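Rovoleck Mercado serving plate, large, white

I bought a plate to put fruit on. I mention this early so that anyone hoping for a stand mixer can leave now with no hard feelings.

The background is a bowl. We had a deep one by Dinamex, a perfectly decent bowl, and for years it did what deep bowls do, which was to keep the top layer of fruit looking lovely and the bottom layer a secret. Every so often you'd reach down for a plum and find something that used to be one. I blamed the greengrocer, then the weather, then the rest of the household. In July I finally blamed the bowl, drove to the kitchen shop in Keltcombe and came home with the Mercado, having paid £12 and a parking charge I'd sooner not discuss.

It has now been on the table for seven weeks. I can report that it is round and white, as promised on the box. The box also promised "a touch of the market square in your home", and I am still waiting for that to arrive. Possibly it ships separately.

Size first, as that's what you can't judge in a shop, where everything looks small next to everything else. This is a big plate. It is too big for our cupboard, too big for the drying rack unless the rack has nothing else on, and far too big for the bottom shelf of the dishwasher if you're fond of the spray arm. It goes in at a slant or it gets washed by hand. I wash it by hand, resentfully, on Sunday.

On weight, I put it on the kitchen scales against the old bowl and it came out almost 200 grams heavier. You notice when you lift it. You notice more when you lift it loaded, and I'd suggest leaving it where it is and moving the table.
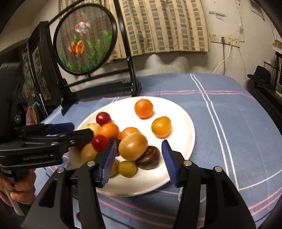

A plate makes you think about arrangement in a way a bowl never does. In a bowl you tip the bag in and walk off. On the Mercado everything is on show, so there's a brief, slightly shameful period of fussing. I like the tangerines spread about a bit, one standing on its own towards the back as if it had fallen out with the others, and the big yellow-orange thing gets the top of the pile because it won't stay anywhere else. The chestnut has ended up beside it. I know a chestnut isn't fruit in the sense most people mean, but on plain white that dark brown looks rather smart, and I've stopped defending it to visitors.

The white is the best thing about it. Against our blue tablecloth with its pink and white stripes, a patterned plate would have given people headaches, and a coloured one would have started an argument. Plain white just lets the fruit get on with it. The cloth is busy enough for one table, and so is the round goldfish affair on the black stand behind, which I'm fond of and will not be reviewing.

Now the grumbles. Round fruit on a plate is at liberty to roll, and small round fruit takes that liberty. If you take something from the bottom of the heap, as children and impatient adults will, expect a short landslide. I've retrieved a plum from under the radiator twice. The trick, if it deserves the word, is to put the larger fruit down first and tuck the little stuff in between, and then to take only from the top. I have explained this at home. I've been told it's fruit, and I should calm down.

The second grumble is capacity. The bowl took a whole week's shopping and asked no questions. The Mercado takes a generous pile and after that you are building a monument. I now keep the overflow in the fridge, so I have two places to forget about fruit in where I used to have one.

It also has a sticker on the underside that has survived hot water, cooking oil and my thumbnail. Rovoleck, if you make nothing else as well as you make that adhesive, you'll still have a future.
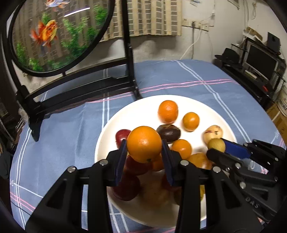
One reader of my earlier grumbling about the bowl wants to know if the plate copes with proper big oranges, or only with the dainty stuff, as hers go everywhere the moment the dog walks past. It copes well, I'd say. Oranges are heavy enough to sit still once they've got neighbours, and they're useful as bookends for the smaller things. Apples are fine too. The dog I can't speak for. We don't have one, although a heavy tread on our floorboards will produce a wobble from anything perched at the edge, so I'd keep the middle full and the outside sparse.

She also asked about lemons. Lemons roll in a curve and come back, at least on our table, which slopes.

As to whether fruit keeps any better on a plate, I have no science for you. I can see all of it, so I pick out what's going soft on the day it goes, and we've thrown away less. A magnifying glass and the old bowl might have done the same job, but I wouldn't have had an outing to Keltcombe.

There is a smaller Mercado, which I picked up in the shop and put down again. For one or two people it would do, and it might even fit in a cupboard.

Three stars. I took one off for the dishwasher and one for the sticker, and I'd buy it again if I dropped this one, probably at the same shop, though I'd park further out.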